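Stirneseo Bin Transfer Kit: README

Release 3, Jul 16, 2022

Contents of this package

Evaluation recordings, configuration files and bench notes for the Stirneseo kit, a parallel-jaw gripper head with matching pick planner for moving loose bar stock between two bins. The package is meant for integrators deciding whether the kit fits an existing arm. It does not replace the installation manual, which ships with the hardware.

Folder layout

config/ holds planner settings, one file per bin size
episodes/ holds recorded pick attempts with joint states and jaw position
calib/ holds camera-to-base transforms
notes/ holds bench notes in plain text
tools/ holds the playback and export scripts

Data summary

Pick attempts recorded: 3000
Attempts set aside for testing: 204
Planner profiles: 4
File format: one archive per attempt, time stamps in milliseconds

The 204 test attempts were chosen before any tuning was done on this release. Please leave them out of training if you intend to compare results with ours. The split is listed in episodes/split.txt.

Bench setup

The reference bench uses a KUKA arm over two gray metal bins clamped to a wooden worktable. Bars are dark green or reddish-brown and lie in the bin at any angle, crossing or touching their neighbors. The planner is given no color information; color is kept in the labels so that picks can be sorted afterward. Expect glare from metal surfaces. The exposure values in config/ were set for diffuse overhead light and will need to be redone under a direct lamp. 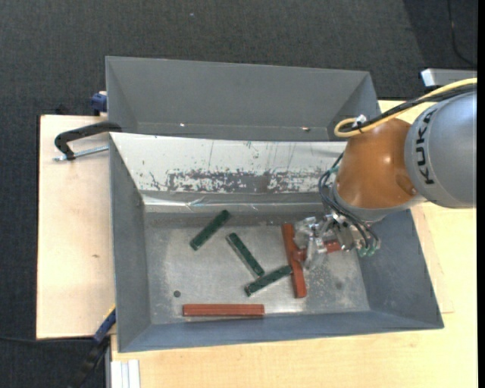 Cledero, after running the kit on a bench of similar size, reported that the planner was dependable on separated bars but slow to commit when two bars crossed, and that the default approach angle had to be made steeper to keep the jaws off the bin wall. They also asked for a way to cap the number of retries per bar.

Both points are addressed in this release. The approach angle is now a setting (approach_tilt, in degrees), and max_retry stops the planner after the given number of failed closures on the same target. The default for max_retry is 3. A value of zero turns retries off.

Labels

Each attempt carries one outcome label:

held: bar lifted and released in the target bin
slip: bar lifted, then lost before release
miss: jaws closed without a bar
double: more than one bar lifted
abort: motion stopped by a force limit

Labels were assigned from jaw position and force readings, then checked by hand where the two disagreed. Attempts that could not be settled are marked "unclear" in the check column and keep their automatic label.

Known limits

Bars lying flat against a bin wall are often skipped. The wall margin can be lowered in config/, at the cost of more aborts.
Scratched or shiny bin floors produce false edges in the depth data. The Hokora filter, included under tools/, removes most of them but also trims the ends of short bars.
Hose and cable routing is not modeled. Check clearance by hand at the wrist limits before running at full speed.
Curved or tapered stock has not been tested.

Changes since the February release

Added approach_tilt and max_retry.
Replaced the Anghel export format with plain CSV. Old files can be converted with tools/convert_anghel.py.
Fixed a sign error in the second calibration transform. Files exported with the earlier version should be regenerated.

Use

The recordings may be used for evaluation and internal development. Redistribution requires written permission from Stirneseo. Send bug reports with the planner log and the config file in use.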